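A Morning With Other People's Grippers

The Bainbridge open day starts at 8, which the invitation described as "a relaxed morning" and which I would describe as 8. The building is at the far end of a business park where every unit has the same blue door, and the sign was behind a hedge. I walked into a tile wholesaler first. They were very nice about it and pointed me across the parking lot with the ease of people who do this a lot.

Bainbridge rents out test space to companies that make robot hands and to companies that might buy them. Twice a year it opens the doors and lets the rest of us squeeze things. I went because we are supposed to choose a gripper for our packing line before January, and our method so far has been to watch promotional videos in which a hand picks up an egg. I have now seen that egg picked up by every manufacturer in the business. We don't pack eggs.

Check-in was a clipboard and a sticker. The sticker had my job title and left out my name. Coffee came from a machine with a touch screen, and the screen needed a harder push than any of the force sensors I met later.

The first hall had the arms. Three of them stood in a row behind yellow tape, all bolted to identical steel pedestals, all running the same routine: pick a block from a tray, turn it over, put it back. The idea was that you could compare them side by side. In practice the middle one was a little slower than its neighbors, and for the first few minutes it was impossible to look at anything else. The woman running the booth said it had the best repeatability of the lot and that speed was a setting. I asked whether she could change the setting. She said the laptop was in the other building.

Next came the controllers, which are gray boxes. I don't know how to report on gray boxes. One had its fan facing the visitors and one had its fan facing the wall, and by mid-morning people were gathering at the second. I did learn that the newer Cloltino controller keeps its emergency stop on a separate cable, and that the cable is shorter than anyone at the stand would have liked. When a visitor asked how far it reached, the man demonstrated by walking away with the button in his hand. He got as far as the end of the table.

The cameras were better. Someone had set up a tray of shiny bolts, a tray of black rubber washers and a tray of clear plastic lids, and invited each vendor to find the objects. Everybody found the washers eventually. The bolts went well until the sun came round to the skylight. The clear lids were a massacre. One depth camera reported, with great confidence, that the tray was empty and a foot farther away than it was. Its owner put a sheet of paper under the lids, the camera found them all, and he looked at us as if that settled the matter. We have no place on the line to put a sheet of paper, but I wrote it down.

Then the grippers, upstairs, in the rooms that used to be offices. The tour splits up there and you wander.

I had expected to care most about the powered ones, and I spent most of my time with the hand-held kind. You carry the gripper yourself, work the fingers and find out what the shape of the thing will and won't do before you hang it on an arm that costs as much as a car. It's a humbling exercise. I have been picking things up for decades and considered myself good at it. With two padded fingers in place of my own, I needed four tries to get a folded towel off a shelf, and on the fourth I got the shelf liner as well. 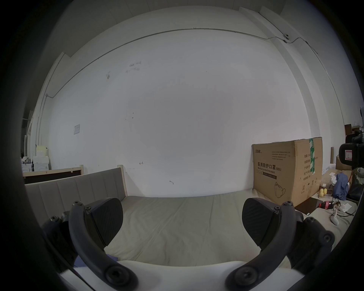 Soft things are where the differences show. A block is a block, and any pair of fingers that closes will hold it. Cloth slides, bunches up and then follows you home. The Follari set, which has flat pads and parallel jaws, is lovely on anything with two sides and hopeless on a flat sheet unless you first push a ridge into it. The Dakuvness set closes on more of a curve, so the tips come in lower and scoop a bit as they meet. That was better on fabric and worse on the small square cartons, which it liked to tip over at the last moment. I tipped over so many that a man waiting behind me started to set them up again before I had asked.

Both companies will sell you different pads. Both companies said the pads were the answer. I tried the hard rubber, the soft rubber and something with tiny ridges that felt like a gecko's handshake. The ridged one was my favorite for towels and picked up lint at such a rate that after a few minutes I was comparing two grades of lint. The Follari rep said you wipe them with a damp cloth between shifts. The Dakuvness rep said you replace them. I leave it to the reader to guess which company charges more for pads.

A few notes from the hand-held session, in the order I scribbled them on the back of the floor plan:

Weight matters more than the brochure suggests. The Dakuvness handle has its mass out toward the fingers, and my wrist had opinions by the end of the first session. The Follari balances over the hand but is wider, so you bump into the sides of bins.

Look at the screws. On one unit I could reach every joint with an ordinary hex key. On another you have to take off the cover to get at the cover. The rep called this a sealed design.

Trigger travel is a matter of taste. Long travel lets you close gently. Short travel lets you close before you've thought about it, and I squashed a paper cup in front of witnesses.

A wide-angle camera near the fingers is worth having if you plan to record what your hands are up to. It bends every straight line into a banana and you get used to it. It sees far more of a room than you'd expect, too, and I'd suggest a tidy before you record anything you mean to show your boss.

There was a competition, naturally. Bainbridge had put together a bin of 200 assorted objects, and visitors could move as many as they liked into a second bin before the bell. The bin was honest work: sponges, tubes, a coil of rope, sunglasses without lenses, a great many socks. The leader on the whiteboard had a score of 709, under a points system that took up the rest of the whiteboard. Socks were worth a lot. The rope was worth the most, and the people who went for it usually came up holding the rope, three socks and the edge of the bin. I came in low enough on the board that they had to erase part of the rules to fit me in.

What I took from the competition is that the best players hardly used the fingers to pinch. They pushed things against the bin wall, or rolled them, and only then closed. A teenager who had come along with a parent did this from the start and beat most of the integrators. If our line gets a wall to push against, we might get away with the cheaper hand. I put that in my report to the office and underlined it, and so far the reply has been a question about lunch receipts.

Lunch was sandwiches, and I can report that the human hand remains competitive in that category.

In the afternoon there was a talk about force control. The speaker had a good chart comparing how hard each hand squeezed against how hard it had been told to squeeze. The Follari line was nearly straight. The Dakuvness line was straight after it had warmed up, and before that it had a small bump the speaker called "personality." He was asked how long the warm-up took. He said it depended on the personality. I'd have liked the numbers in a handout, but the handout was a folded card with a discount code.

I went back upstairs afterward for another turn, mostly to settle my mind about the cartons. With the soft pads fitted and a slower approach, the Dakuvness tipped fewer of them. I still couldn't tell how much of that was the pads and how much was me finally learning to hold the thing level, and on our line there won't be a me. We've asked both firms for a loan unit to put on the arm with our own boxes. Follari has said yes and wants a deposit. Dakuvness has said yes and wants to send somebody along with it.

Practical matters for anyone going to the next one. Parking is free and fills up before 8. The hand-held rooms are quietest while the talk is on, so choose between the talk and your elbows. Wear a shirt with sleeves you can push up. Bring a few of your own products in a bag; the staff are happy to let you try them, and I was sorry to have come all that way with nothing but a pen, which every gripper in the building picked up on the first try. And if you find yourself looking at grout samples, you want the blue door opposite.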